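Memley Jersey Library Opens Its Shelves for a New Season

The jersey library in Memley opened again in May, and the first evening was busy before the tables were even ready. Families came with paper bags, sports bags and one old suitcase. They brought clothes that do not fit anymore and went home with clothes that will fit for a while, until the children grow again.

The library is in the former reading room above the Tsai bakery, at the top of a narrow stair. It lends and exchanges used sports clothes: jerseys, shorts, training jackets, warm socks for winter practice. There is no fee. A family may take 4 items at one visit and keep them as long as they are needed. When the clothes come back, they are washed, checked, folded and put on the shelf for the next child.

This season the shelves hold 875 pieces, all of them entered in a notebook by Li-hua Chiang, who started the library together with her neighbor Arlo Haverford. In the first year they had 145 pieces, and most of these came from only two households.

"We had many boys' shorts and almost nothing for small children," Ms. Chiang said. "I remember that a mother came for her daughter, six years old, and I could offer her only a goalkeeper shirt for a man. She took it. The girl used it for sleeping."

From one closet to a full room

The idea began with a closet. Mr. Haverford has three sons, and all of them changed their sport more than once. He had basketball clothes, soccer clothes and a complete set of things for hockey that was worn for two months. Ms. Chiang, who lives across the hall, asked if she could have something for her nephew. Then a second neighbor asked.

For some time the exchange happened at Mr. Haverford's apartment. People sat in the living room, had tea and looked through the piles. When the piles covered the dining table, his wife asked him to find another place. The bakery owners had the upstairs room free in the evenings, and they let the library use it for the cost of the heating.

The room still feels like a living room, and this is on purpose. Ms. Chiang did not want long counters or a number system with waiting tickets. Visitors spread the clothes over whatever is soft and flat, turn them over, look at the seams and hold them up against a child who is usually trying to run away.

Sorting is done partly at the room and partly at home. The helpers each take a bag and bring it back folded. A jersey is laid out flat first, so that the hem, the trim and the printing can be checked before it goes to a shelf. Large numbers on the chest or back are the part that gets old most quickly. If the print is cracked but still complete, the jersey stays. If pieces of a number are missing, it goes into a box for practice only, where it is still very popular. 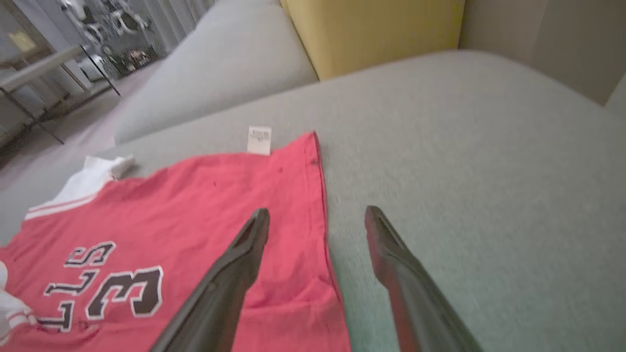

How the Clothes Are Checked

The checking takes more time than visitors expect. Jarrah Ashby, who works as a tailor in the next street, wrote the rules that everyone follows. They fit on one sheet of paper, taped inside the door of the cupboard.

The first rule is about the label. If the care label can be read, the washing follows it. If it cannot be read, the piece is washed cold, inside out, and dried on a line. Ms. Ashby is strict in this matter. Too many good shirts, she said, were spoiled in a hot dryer by people who only wanted to help.

The second rule is about the hems. She asks the helpers to pull each hem gently along the whole length and to listen. An old thread makes a small sound when it breaks, and it is better to hear it on the table than in the middle of a game. Repairs are put in a blue bag, and she takes the bag home when it is full.

The third rule is about names. Many jerseys carry a family name on the back or a name written with a pen inside the collar. The library does not remove a printed name, as this can damage the fabric. A name in pen is covered with a small piece of cotton tape. Some children like to have a stranger's name on the back — there is one shirt, with a very long name, which has been borrowed by four children from the same school class, one after the other.

The library accepts clothes from any team and any city, and school clothes also. What it does not accept is shoes, helmets and mouth guards. Shoes take the form of the first owner's foot, and for protective equipment the helpers do not feel able to judge if it is still safe.

A New Shelf for Adults

Until this year the library was only for children up to sixteen. In May it added a shelf for adults, after many requests from parents who coach or who began to play again themselves.

Kwan-ho Fang was the first person to borrow from it. He plays in the evening basketball group at the Idis sports hall and needed two shirts in different colors, one dark and one light, so that the teams can be divided quickly.

"In the shop I would have to buy two new ones for a game which I play very badly," Mr. Fang said. "I prefer to play badly in a used shirt."

He also brought something back the same evening: a bag from the hall's lost property shelf, where clothes stay for months without being claimed. The hall has now agreed to give these clothes to the library at the end of each season, if no owner has asked for them.

The adult shelf is small, and the sizes are not equal. There are many large and very large shirts and few small ones. Ms. Chiang would be glad to receive women's sizes in particular, and also long sleeves.

Not everybody was in favor of the adult shelf. Mr. Haverford was worried that the room would be too full and that the children's clothes would get less attention. He and Ms. Chiang agreed to try it until the end of the season and to decide afterward. For now the adult clothes have the wall beside the window, and the children's clothes keep the larger wall and both tables.

Folding Lesson for Families

On opening evening there was also a short lesson in folding. It was given by King-fai Ko, who worked for many years in a hotel laundry and now does the shelves at the library. He showed how to place a jersey with the front side down, bring the sleeves to the middle, and fold from the bottom in two steps, so that the number is on top when the shirt is turned over. In this way the print is not bent across a sharp line, and a visitor can see what the shirt is without opening it.

The children were better at this than the parents. A group of them made a competition from it, and for some minutes no one could reach the table. Mr. Ko judged the results seriously and made two of the fathers do theirs again.

He has one more piece of advice for those who store team clothes at home. A jersey with a heavy print should not lie under a pile for the whole summer, especially in a warm room. The print can stick to itself. He puts a sheet of thin paper between the layers and keeps these pieces at the top. Hanging is also possible, but the knitted kind becomes longer at the shoulders with time.

Shelves Made by a Local Workshop

The new shelves were made by Welell, a small carpentry workshop on the road to Idis. They are deeper than the old ones and are open at the front. The old shelves had doors, and the doors were a problem each evening, as a child was always standing behind one of them.

The workshop gave the boards at a reduced price, and the rest was paid from the box by the door, where visitors may leave coins if they wish. There is still a small amount in the box, and it will be used for a second drying rack. The first one stands in the corridor of the bakery, where the air is warm from the ovens and the clothes dry in one night. They smell slightly of bread after this. Ms. Chiang has received no complaints about it.

Opening Times and What to Bring

The library is open two evenings each week until the end of the season, from 5 p.m. to 7:30 p.m. The entrance is at the side of the bakery, and the door sticks a little, so it must be pushed at the height of the handle. Visitors with a stroller can leave it in the corridor downstairs. For people who cannot use the stairs, a helper will bring a selection down if the size and the sport are given at the bakery counter.

Clothes should be washed before they are given. Small damage is no problem, but please put a pin or a piece of tape at the place, so that it is found easily. Pairs of socks should be tied together. Bags can be left at the bakery during the day, with a note that says the size of the clothes inside.

Borrowed pieces from last season can be returned at any time, also if they are late. There is no list of late families, Ms. Chiang said, and she is only happy when the winter jackets come home before the next winter.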